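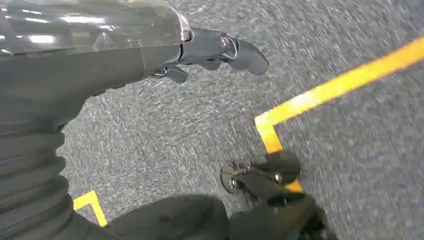
Dark grey arm and gripper above the floor.

Narkis Contract Carpet Tile

Narkis is a hard-wearing loop pile tile for offices, libraries and teaching rooms. It is supplied by Karras in boxes of 15 and is available in seven colours, all of them speckled to reduce the appearance of everyday soiling. Boxes should be stored flat and opened in the room where the tiles are to be laid.
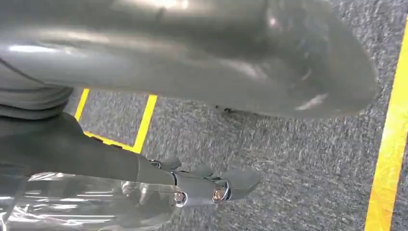 Clutville, 5 July 2022

The range now includes a heavier backing for use over raised floors. Existing colour references are unchanged. Customers who hold samples issued before May are advised to request a new set, as the pile is slightly denser than before. Enquiries concerning samples should be addressed to Myrto Lazaridis at the Kultby office. 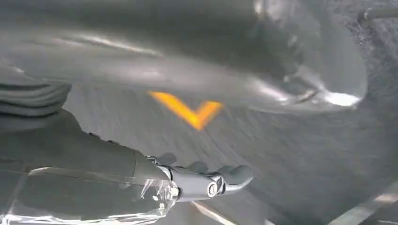

Tiles may be laid in a single direction or quarter-turned. The direction of pile is printed on the back of every tile and should be checked before adhesive is applied. The printed mark is a plain V, the same shape as the orange chevron glowing on the grey curved surface, and its point indicates the way the pile lies. Cut tiles at the perimeter must follow the same direction as the field.

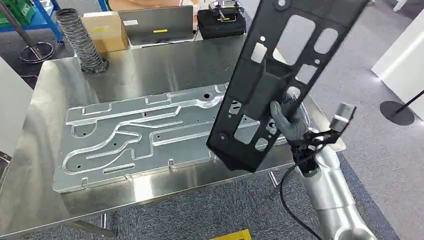 Black metal panel with rectangular and rounded cutouts.

Orders of 80 boxes or more are delivered on pallets. Technical questions: Gangadharan Gowda, Flooring Department, Karras, Kultby.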